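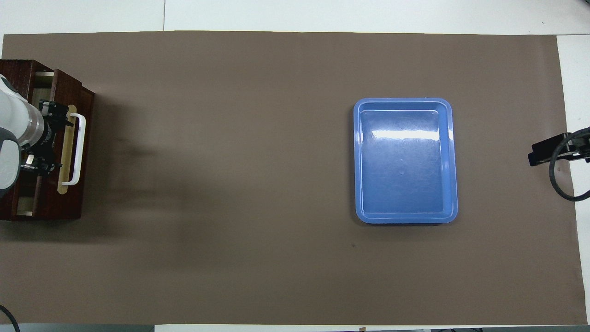 Speaker notes: the Grabner bench kit, first review
Edeltraud Lüthi, Nundport users' day, Sun 2 March
Slot is short. Skip the pricing slide if we start late.

Slide 1. Title
Say who I am and that Ornolora paid for our review unit. Grabner have not seen these notes.

Slide 2. What you get
The kit is sold as a table-top package: arm, two-finger gripper, controller, software licence for one seat. Brellovano handle sales and first-line support. You supply the table and whatever the arm is going to work on. Mention that the licence is tied to the controller, so swapping a failed controller means a call to Brellovano before anything moves again.

Slide 3. The drawer task
Leave the bench photo up for this one. Wooden box on the left with a cream-yellow drawer front and a white U-shaped handle, blue tray over on the right, brown paper across most of the table. The gripper is next to the handle.
The task in full: open the drawer, take out one part, put it in the tray, close the drawer. Point out that the handle's grip bar stands clear of the panel on two short arms. A finger has to get into that gap without pushing the drawer. A flush knob would be a different test and we have not run it.

Slide 4. How we ran it
500 attempts, same drawer, same tray. The part was placed by hand each time. No retries allowed within an attempt. If the arm stopped and asked for help, that was a failure.

Slide 5. Results
154 failures out of 500. Pause here, people will want to write it down.
Most were at the handle. The usual fault was closing the fingers too early, so that they met the bar end-on. Dropped parts were rare. Closing the drawer gave little trouble once it had been opened fully.
The log does not separate a missed grasp from a slipped one. We had to go back over the video to sort them, which took longer than the runs.

Slide 6. Set-up time
First morning: 167 minutes from opening the crate to the first commanded move. The printed guide covers the mechanical side well. It is thin on network settings – the default address clashed with ours and the error message said only "no device".
Route the cables before calibrating. We did it the other way round and had to calibrate again.

Slide 7. Things to ask the supplier
Can the force limit be set per step? In our version it is global.
What does the log export contain, and in what format?
Is the gripper finger a stocked spare? Ours was quoted at 2 weeks.
Brellovano say a per-step force limit is planned for June. Read that out as their statement.

Slide 8. Would we buy it
For teaching and for trying out tasks, yes, at the single-seat price. For unattended work with drawers, no, on these figures. We will repeat the runs when the new software arrives and send the table to anyone who leaves an address.

Questions. If asked about cycle time: we did not tune for speed, so do not quote one.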